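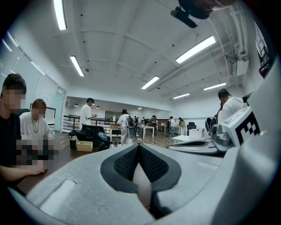
Photo: Bok-nam Maeng / Kistura

Opinion

Put the jaw pads on the calendar
By Remigiusz Kubiak
7 Feb 2018

Most of the arguments I get into about handheld grippers are about software. People want to talk about tracking loss, time offsets and which export format the recordings should be in. I have looked after these tools at Kistura for long enough to think we are arguing about the wrong end of the machine. The part that deserves the most attention is the black padding on the jaw, and in most shops it gets the least.

A gripper like ours is simple to describe. Two padded flaps come together in a V. The operator closes them on something, lifts it, puts it somewhere and lets go. A square marker on a white cube gives the tracking software a fixed pattern to find. Everything downstream depends on the flaps closing the same way on Friday as they did when the tool was set up.

They don't, unless someone makes sure of it. Mesh fabric picks up lint and skin oil. The rubber rim gets a shine on it. One flap wears faster than the other, since right-handed people tend to load it at a slight angle, and after a while the closing line has moved over. The operator corrects for this without thinking. A human wrist is very good at that. The recording then shows a person doing a small twist at the end of every grasp, and whoever uses the recording later has no way to know that the twist came from a worn pad.

My position is that pads should be changed on a fixed count, whether they look worn or not. We change ours at 2000 closures. Ju-won Ra, who ran our bench before me, used to do it by eye, and he had a better eye than I do. But the rest of us could not see what he saw, and when he went on leave one June we ran the same pads for the whole month. I spent most of the next month sorting out which sessions could be kept.

The usual objection is cost. Gil-soo Kwon at Pekatero has put it to me more than once: a pad with half its life left is going into the trash, and the tool is out of use while it happens. Both are true. A swap takes 10 minutes when the screws are clean, and 25 when they aren't. I would still rather lose the 25 minutes. A pad is the cheapest thing on the tool, and a day of recordings with several people on the floor is the most expensive thing we make.

His second objection is better. He says a fresh pad grips differently from one that has been broken in, so a fixed schedule puts a step into the data where slow wear would have given a gentle slope. I agree there is a step. We deal with it by closing each new pair on a scrap block before the tool goes back out, and by writing the swap in the log so that anyone can find it. A step with a date beside it can be handled. I have never managed to correct for a slope that was not written down.

I am less strict about the marker. Bok-nam Maeng would like the cube checked with a gauge every morning, and I think that is too much. Wipe the face with a dry cloth, look for lifted corners, press on the cube with a thumb to feel for play. If it moves, the tool stays on the bench until it has been remounted and calibrated again. If it doesn't move, carry on. Glossy replacement prints are a false economy, by the way. Under a ceiling full of fluorescent panels they catch glare at exactly the angles people like to work at.

Hinges are somewhere in between. We clean them once a week and use very little oil, applied with a pin. Too much oil runs down to the mesh and then you are changing pads anyway. Yoon-hee Sung caught me doing this in my first year and made me redo 3 tools that afternoon, and she was right to.

What I would like to see from the suppliers is a closure counter in the handle. Han and Vusamus both sell tools with room for one. Ours come from the session logs, which miss every idle squeeze a person makes while waiting for a turn, and people squeeze these things constantly. Until there is a counter, I add a margin and change early.

None of this needs a technician. It needs a drawer of spare pads, the right hex key on a string, and one name on the sheet each week. At our place this week the name is mine, and two tools are due before lunch tomorrow.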